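Stetby, May 2024

I've been chewing on the same question all spring, and since my family has stopped pretending to be interested in it over dinner, you're going to get it instead. The question is what we owe each other when we say that a robot "can do" something in a kitchen. I don't mean the big law-and-order questions, which other folks handle better than I could. I mean the everyday manners of the trade – what you write down, what you leave out, and when you're allowed to use the word "safe."

I work on simulated kitchens, the kind where a rendered arm reaches over a rendered counter as many times as you like before anyone plugs in a real one. I love this work! You can run 4,000 trials while you sleep, and the worst thing waiting for you in the morning is a log file. But that ease makes us sloppy, and I include myself in that. A lemon on a marble counter with a toaster oven off to its right is a perfectly good place to start. It's a poor place to stop, and I think any success rate that comes out of it should carry the layout along with it, the way a recipe carries its oven temperature.
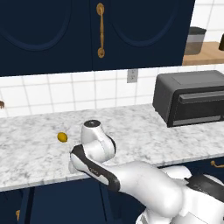 One reader of my earlier piece on this, Flundov, wrote in to say that rules like these mostly punish small teams, that a big lab can afford to document every layout while a group of two will spend its whole October filling in forms, and that the field got this far on people simply trying things and telling their friends.

I've thought about that letter a good deal, and I have a lot of sympathy for it. I've been the small team. Back when we were putting together Raudsepp, our first shared set of kitchen tasks, I wrote a reporting sheet with 109 fields on it, and I was terribly proud of the thing, and people filled in the first page and then quietly gave up. We cut it to 38 and the sheets started coming back complete. So yes, a rule that's too heavy to follow is a bad rule, and I had to learn that by writing one.

What I'd ask for now is smaller. Say which arm you used. Say where it was mounted, and how much clear space it had between the counter edge and the cabinets. Say what was on the counter and whether it moved between trials. And please say what you counted as a failure, because I've read reports where brushing the front of a cabinet was a failure and others where it wasn't mentioned at all. 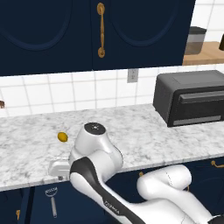

Contact is the part I get stubborn about. In simulation it's very tempting to score only the thing you care about, so if the fruit ends up in the right place then the run is good, and never mind what the elbow did on the way there. A person standing in that kitchen would mind quite a bit. My own rule, which the Cernine group has been kind enough to try out alongside us, is that every link of the arm gets scored, from the base to the fingertips, and that an unplanned touch anywhere goes in the report next to the success rate, in the same size type. It makes the numbers uglier. I've come to like them that way, and I find I trust a colleague more when the table has a few embarrassing rows in it.

The other thing I'd press for is a change of viewpoint. If you only ever judge a run from one angle, you'll miss the side where the trouble is, and I say this as someone who once approved a whole batch of runs with the gripper's far finger buried in a drawer front. A second view costs you very little in a rendered kitchen. There's just no good excuse for skipping it, and I'd be happy to see it become a plain requirement for anyone submitting results to a shared set.

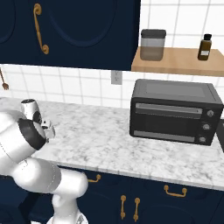
Then there's the word "safe," and I'd like us to put it away for a while. A simulated run can tell you that a planned motion stayed clear of the things you modeled. That's useful, and it's worth saying in exactly those words. It doesn't tell you about a toddler, or a wet floor, or the dish towel somebody left hanging off a handle, and a buyer who reads "safe" on the front page is going to assume you thought about all of them.

We're revising the Raudsepp sheet again this fall, and I'd love to hear from anyone who has filled it out and muttered at it. Tell me which fields you skip. I'd like to know whether you skip them from boredom or from not knowing the answer, as those need different fixes, and I still have a soft spot for a few of the ones we cut.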